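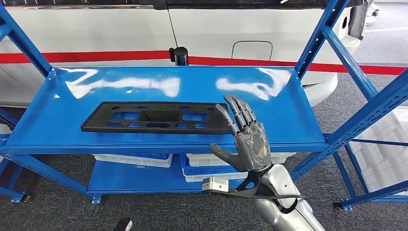
Percy Rivadeneyra

Storage Rack and Shelving Inspection, Umton Parts Store
Inspection date: April 20, 2021
Areas covered: Receiving, Bay Storage, Returns
Rating key: OK / Monitor / Repair / Remove from use

1. Uprights and frames
Check for bends, twists, dents and torn slots. Sight along each post from floor level.
Rating: Monitor
Comment: Rear post in the Cusi row has a shallow dent at pallet jack height. No crease in the steel and no cracking at the slots. Dent marked with paint pen so that any growth will show at the next inspection.

2. Braces and fasteners
Check that all diagonal braces are fitted and that bolts are tight. Replace missing nuts with the same grade.
Rating: Repair
Comment: 2 bolts loose on the end unit in Returns, both retightened during the inspection. One brace on the same unit is held by a bolt that is too long and sticks out into the aisle at shin height. Replace.

3. Shelf panels
Check for sag under load, lifted corners, sharp edges and clips not fully seated.
Rating: OK
Comment: Painted steel panels are in fair condition throughout. Surface scratches only.

4. Load signs
Each unit must show its maximum load per shelf. Signs must be readable from the aisle.
Rating: Repair
Comment: Units 7 and 22 have no sign. The Gevard units are rated at 500 lb per shelf, evenly spread, and the signs say so. The Prudine units were bought used and the paperwork has not been found -- light goods only until the rating is confirmed in writing.

5. Anchoring
Check floor plates, anchor bolts and wall ties. Units taller than four times their depth must be tied.
Rating: Monitor
Comment: Anchors sound in Bay Storage. Receiving has one floor plate shimmed with scrap steel. The shim is tight but should be replaced with a proper leveling plate.

6. Stored goods
Heavy items on lower shelves. Nothing hanging over the aisle. Small parts in bins where possible.
Rating: Repair
Comment: Brake rotors found on a top shelf in Returns. Moved down at time of inspection. The same item was noted in September.

7. Aisles and lighting
Walkways clear, floor dry, lamps working.
Rating: OK
Comment: One lamp over Receiving flickers at startup -- work order already open.

8. Ladders and steps
Check feet, treads, locks and inspection tags.
Rating: Remove from use
Comment: Rolling step in the Cusi row does not lock when stood on. Tagged out and placed in the cage. Do not return it to service without a new brake kit.

Open items go to the shift lead. Items 2 and 4 are to be closed before any new stock is placed on the units named.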